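Speaker notes: Building and simulating a home workshop arm
Talk length: 7 minutes, questions to follow

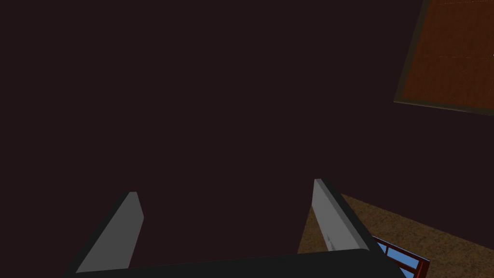
Flarkum Shared Workshop - Automation Group

Opening. Welcome members and thank Clalitz for the use of the hall. Introduce the project by its name, Grimthorpe, and credit Cirilo Medrano for the simulation model.

Slide 1. The view is rendered from the simulator, looking out past the gripper. Point out the two grey fingers, open with nothing between them. The arm is tilted, so the wooden panel and the speckled floor both sit at a slant. Ask the audience to note how much of the view is one plain dark surface. A vision program has very little to work with there.

Costs. The group has spent 552 dollars to date, mostly on motors and bearings. Printed parts were made on the workshop's own machines and are charged at the members' rate.

Test runs. The model completed 1358 simulated runs before February. Cirilo will speak to the failures - chiefly poor approach angles - and to the changes made in the Yoo control program.

Safety. Remind members that the real arm must be switched off at the wall before anyone adjusts the fingers. Two members must be present whenever it is powered.

Close. Invite questions. Sign-up sheets for the next build session are at the front desk.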